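**Equipment plan for the hand-held gripper project**
Final report, Nillbridge Technical College
Prepared by Sohail Bhutto and group
March 19, 2023

## Background

Our group was given a budget of $900 to set up a small station for recording hand tasks with hand-held grippers. The recordings are used by the robotics class ahead of ours in the program, who train an arm to do the same tasks. Our job was to decide what to buy, what to make and what to leave for next year. We also had to use the station enough to know if the plan made sense.

The first version of our plan put most of the money into an arm. Our supervisor asked us to price the full set of things an arm needs, including a mount, a controller, a guard and a power supply on its own circuit. The total was well past what we had. We dropped the arm and wrote the second version around two hand-held grippers, which one person can use with both hands or two people can share.

## What we compared

We looked at three ways of getting the grippers.

| Option | Supplier | Main cost | Main problem |
|---|---|---|---|
| Finished pair | Lurken | Over the whole budget | Nothing left for anything else |
| Kit, two sets | Sornberg | $200 per set | Fingers sold separately |
| Print our own | College workshop | Filament and hardware only | Printer bookings |

The Lurken pair would have saved us the most time. It comes assembled, with spare pads. We asked if they would sell a single unit at half the price and they said the discount only applied to pairs.

Printing our own looked cheapest on paper. The workshop printers were booked by the senior classes for most of the term, though, and the linkage parts need to be printed slowly to come out flat. Our test arm warped at one end and the pivot holes didn't line up. We could have reprinted it, but there was no slot open for us until May, after the recordings were due.

We chose the Sornberg kits. They use a parallel linkage, so the fingers stay facing each other as they close. Finger pads were an extra $45 for a pack. We also bought a small bag of pivot screws, as one kit arrived with two of the wrong length.

## Objects and bins

The class wanted tasks that are hard for a camera, and clear plastic was at the top of their list. The lid and walls throw back the room lights and you can see through to whatever is underneath, so it is easy to misjudge where the edge is. We spent some $30 on clear storage bins from Qureshi Housewares, a shop near the college. Lab-grade boxes would have cost several times more and are not what people have at home. 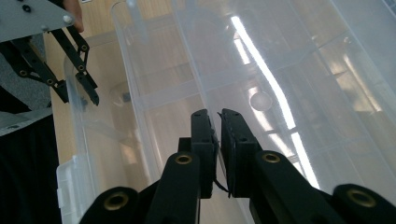
Hand-held grippers at the clear plastic storage bins, used in a pair.
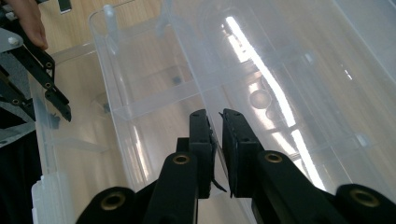 Small objects came from a parts drawer and cost us nothing. We do not recommend buying a set of test objects in the first year. Commercial sets are sold on the basis that other labs use the same ones, and our recordings are not being compared with anyone's.

## What we found while using it

**Fingers and pads.** The pads wear faster than we planned for. Hard plastic rims are rough on them, and a pad that has started to peel changes how the finger sits. One pack per term is too little if more than one group is recording. We suggest two packs, ordered at the same time to save on shipping.

**Lighting.** We did not budget for lights. The ceiling fixtures in the room give a bright line of glare on clear plastic and it moves as the camera moves. The robotics class said they want some of that in the recordings, but they also want a share without it. A diffuser panel over the work area would be enough. We priced one and it fit inside what was left, but the supplier was out of stock.

**Cables.** Loose cable near the fingers can catch. Adhesive clips are cheap and should be on the first order. We left them off and ended up using tape from the front office.

**Weight.** Both of our testers had sore wrists after a long session. We changed the schedule so that a person records for a short stretch, then swaps to labelling. This costs nothing but it does mean two people have to be rostered on every session, and the plan should allow for that.

**Storage.** The grippers go back in the cardboard boxes they came in. The boxes are already falling apart. A hard case with foam is on the list for next year.

## Items left for next year

- Diffuser panel and clamp
- Hard case for the pair
- Second pack of finger pads
- Cable clips
- A replacement set of linkage bars, in case one cracks

We did not put the arm back on this list. If the college wants one it should come from the capital fund and have its own plan, including floor space and a risk assessment. A class budget of this size won't cover it, and splitting the cost over several years would mean storing parts that nobody can use yet.

## Ordering notes for the next group

Sornberg needs a purchase order number before they will hold stock. Get this from the front office early in the term. Their quote is only good for a short period and ours expired once, so we had to ask again.

Check every bag in the kit against the packing list before you start building. Keep the spare screws with the grippers and not in the general drawer. Receipts for the bins are in the project folder, under the supplier's name, along with the quote from Lurken and the photos of our warped test print.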